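Celtska forum > Software > Perception and tracking

Thread: Is marker cube tracking good enough to train on?

brimwood_dan
Started 30 Jun 2023

We've been using hand-held grippers with a fiducial cube on each one to record table clearing. Pose comes from the cubes, gets smoothed, then goes into training. The lead here says the tracking is "solved". I plotted the raw poses before the smoother and I don't believe him. Out of 1,435 episodes, 600 have at least one jump where the orientation flips and flips back. After smoothing you'd never know.

Has anyone trained on this sort of thing and checked it against something else?

quach_tools
Flips are the usual planar marker ambiguity. If your solver sees one face only, it has two answers that fit nearly as well and it picks the wrong one now and then. Solve the cube as one rigid body and most of them go away. Smoothing over them is asking for trouble.

brimwood_dan
We do solve it as one body. Or the config says we do. When the wrist turns, one face is all the camera gets, so I'm not sure it buys us much.

Our layout is two tables with plates on them and two people working at once, each with a pair of grippers.
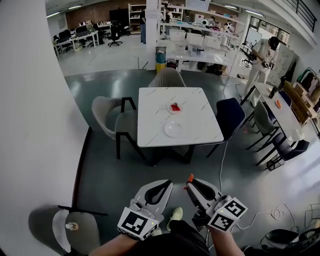

My other worry is the IDs. The marker dictionary is shared across all the rigs, and I can't find anywhere in the code that says which IDs belong to which operator. If a cube from the next table gets picked up, what stops it being used?

E. Lamptey
Nothing, unless you wrote it. Give every cube its own IDs and reject anything that isn't on the list for that recording. It's an afternoon's work.

I'd disagree about the flips, though. We trained the same policy with and without the flagged episodes and couldn't tell them apart on the robot. You may be fixing a graph.

quach_tools
How many trials?

E. Lamptey
40 each.

quach_tools
Then you couldn't have told them apart unless one was dreadful. I wouldn't hang anything on that.

E. Lamptey
Fair, but nobody has shown me the harm either. Throwing away that much data has a cost too.

hieu_hua
Don't throw it away. Mask the bad stretch and keep the rest of the episode. Plusodik's loader has a per-frame valid flag, though the version 2 docs leave out that it's ignored if you resample first. That cost me most of December.

brimwood_dan
Just checked and we resample first. Lovely.

I'll mask on the raw poses, split the IDs and retrain. I still doubt "solved", but I'd like to be wrong. Will post the plots either way.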